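Gallery: A Closer Look at the Carkora Bench Cell

By Érica Medeiros
July 10, 2021

I have been promising you all a proper look at the Carkora for ages - ever since I mentioned it back in January, in fact - and my inbox tells me you haven't forgotten! For anyone new, it's a bench cell from Lekska that puts robot arms to work on ordinary desktop computers, the kind of fiddly job most repair shops still do by hand. The base package is the table, the software and a set of printed part holders, and you can add the Skunby holder set for another $300 if you work on more than one style of tower.

The open tower and the holder plate beside it.
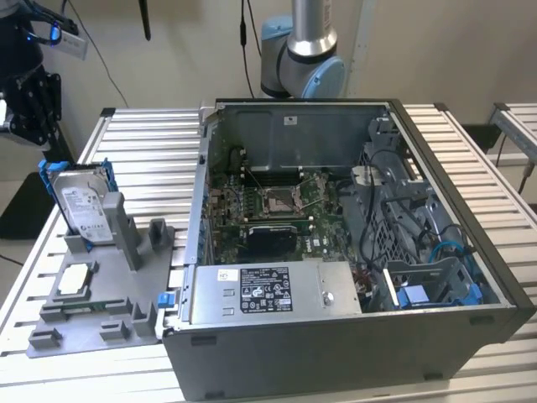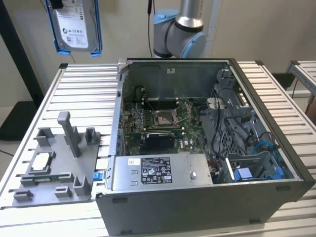 What I like best about the Carkora is how easy it is to live with, and I say that as somebody who has lost whole evenings to setup menus on other systems. Lekska includes 7 hours of phone help and I used four of them, mostly for silly questions that were answered very kindly. The printed plate won me over too. The little green strip gets a long slot all to itself in both shots, and after years of parts rolling around in coffee mugs I find that a real comfort. I do wish the manual had more drawings in it, and I'd love a second plate in the box for that price.

Comments

pat_r: Lovely to see this at last! Does the Skunby set fit the older small towers?

Érica Medeiros: Most of them, Pat - I'll put up a list when I've tried a few more.

solderdad: Still saving up, but those blue drive rails look just like the ones in my office machines.

Recent galleries
Ondieki Label Printer, First Week
Setting Up the Skunby Holders
Reader Workbenches, Part 4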